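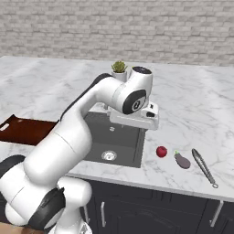
Chapter 2
Water in the House

Before you read

Think back over this morning, from the time you got out of bed to the time you sat down with this book. How many times did you turn on a tap? Most of us have no idea, and I include myself in that, even though I have been teaching this subject for longer than I care to admit. Keep your guess in mind, or jot it in the margin if the book belongs to you, and we will come back to it at the end of the chapter.

In Chapter 1 we followed water over a good long distance, from the rain on the hills down to the reservoir, through the treatment works and along the big mains that run under our streets. We left it standing, so to speak, at the front gate. Now we are going to let it in. The trip from the street to the kitchen sink is a short one, but a surprising amount happens along the way, and a surprising amount can go wrong (as anyone who has ever mopped a floor at midnight can tell you!).

My grandmother grew up in Broltulton at a time when the houses on her side of the hill had no pipes at all. Water came from a pump at the bottom of the lane, and it was the children's job to fetch it before school. She used to say that you could tell which families had the most children by how clean their front steps were. A full bucket is heavy, and if you have to carry every drop up a hill you think hard about what you do with it. The water that boiled the potatoes was left to cool and went on the bean plants. The rinsing water from the wash scrubbed the floor, and then it scrubbed the steps, and only after that did it go down the lane again.

When the pipes finally came, she was 15, and she told me that for the first week her mother still kept two full buckets by the back door, just in case. I have always liked that. It takes a while to trust a thing you can't see, and the pipes in a house are nearly all hidden in walls and under floors, where we forget about them until they drip.

What this chapter covers

We will begin with pressure, the push that brings water up to an upstairs bathroom without anybody carrying it. From there we will look at the supply side, meaning the pipes, valves and taps that bring clean water in, and then at the drain side, which takes used water out again. These two sides must never meet, and a good part of a plumber's training is about keeping them apart. You will learn why there is a bend in the pipe under a sink, what a vent on the roof is for, and why a tap that drips once a second is worth fixing today and not next month.

Toward the end of the chapter you will meet Nabila Ait Brahim, who trained as a plumber in Banov and later ran her own shop there. She was kind enough to let me print several pages from her work notebook, with her sketches, and I think you will enjoy them as much as I did. Her account of tracing one small leak through 44 apartments is worth reading slowly, and more than once.

Words to know

Main: a large pipe that carries water under a street.
Shutoff valve: a valve that stops the water to a fixture or to the whole house.
Fixture: a sink, tub, toilet or other fitting that uses water and drains it away.
Trap: the bend in a drain pipe that holds a little water and keeps sewer gas out of the room.
Vent: a pipe that lets air into the drains so that they can empty smoothly.

Something to try at home

Ask a grown-up to help you find the main shutoff valve where you live. It may be in a basement, in a closet, under the kitchen sink or outside near the street. Don't turn it yet. Draw a simple map showing how to get to it from your bedroom, and bring the map to class. We will use it in Section 2.1, which begins on page 16.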